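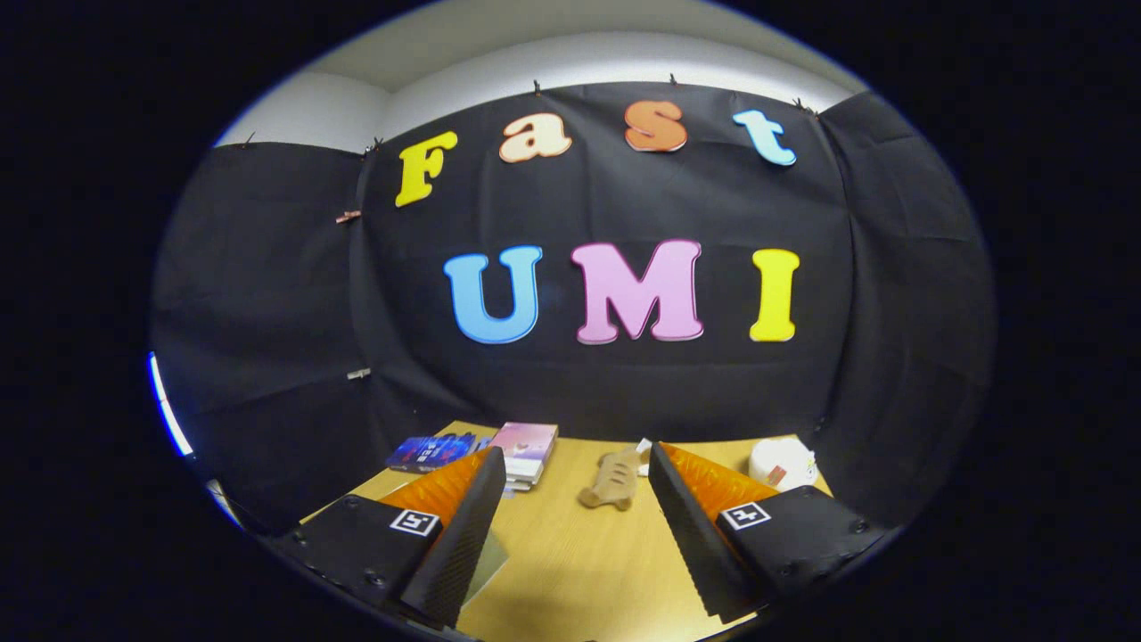

Handout 2: Reviewing a hand-held gripper kit before you spend the department's money
Course notes, Robots at Work. Put together by Siham Najjar, 18 January 2019

Okay, so last time I promised we'd stop talking about robot arms in general and look at something you can buy. These notes go with the Brudesano kit, the one Padmavathi Krishnan and I have been trying out since December. Read them before the lab, please! You don't have to memorize anything, but I'm going to ask what you'd put in a review of your own, and I'd like more than "it was cool."

What the kit is

You get a hand-held gripper with two fingers, a wide-angle camera that rides along on it, printed square markers for the fingers, a spare set of soft pads, and a license for the software that turns your recordings into something a robot can learn from. You hold the thing, you do the job yourself, and the camera records the job from the hand's point of view. Later on, a robot with the same kind of fingers gets trained on what you did. The word people use is demonstration, and one demonstration means one go at the task from start to finish.

The price we were quoted is $2785, and that covers 2 seats on the software. Shipping was extra (grr). Diekmann, the dealer, also sells a service plan, which I'll get to.

Why the camera sees the way it does

The lens is very wide, wide enough that straight things bend toward the outside of the picture and the corners go black. Everybody's first reaction is to ask whether it's broken. Nope! You want the fingertips and a good chunk of the table in view at the same moment, and a normal lens that close to the work would show you fingertips and not much else. The price you pay is that small things near the rim get squashed. When you plan a task, put the object you care about where the fingers open, and let the boring stuff live at the sides.

The markers

Each side of the gripper carries a black-and-white square. The software finds the two squares and works out how far apart the fingers are. So keep them clean, keep them flat, and don't put tape over them. Jannik Hollmann covered half of one with a name sticker and lost a whole morning's recordings, and he has asked me to mention it so that you don't do the same.

Soft objects and hard objects

My favorite part. The ridged pads have some give in them, and that changes what you can pick up without thinking. A soft toy is very forgiving: you can grab it badly and still lift it. A book lying flat is a different story, because the fingers need to get at the edge, and if it's on a stack you may bring its neighbor along too. Round things like to roll off just as you close. Try all three kinds before you make up your mind about any gripper, ours included. A review that only used plush toys tells me very little.

How we tested

We recorded 152 demonstrations over several afternoons. The task was plain pick and place on a tabletop. I threw out 35 of them, mostly my own, mostly because I closed the fingers too fast and the software lost track of where the hand was. Padmavathi's were much cleaner than mine. She moves slowly and keeps her wrist steady, and I wave my hands around when I talk (you've noticed).

What I liked: setup is quick, the grip feels natural after a few minutes, and swapping pads takes one screwdriver. What I didn't like: it gets heavy in a small hand, the manual skips the calibration step almost completely, and the trigger squeaks. Bernd Dreßler oiled ours and now it squeaks less.

About that service plan

Diekmann will collect your recordings, clean them up and send them back sorted. For a school I'd skip it. Sorting the good goes from the bad ones is where you learn the most, and I'd hate to pay someone else to do it. For a firm with a deadline, like the packing people at Plendholm we'll visit later in the term, it might be worth asking for a quote.

Before the lab

Bring two objects from home, one soft and one hard, both small enough to hold in one hand. No glass. Write down beforehand which one you think will be harder to pick up, and why.

Then draft a one-page review for a reader who has never held a gripper. Say what it costs, what's in the box, what annoyed you, and who should buy it. Marek Mikuš has the sign-up sheet for gripper time, and slots go fast, so email him early.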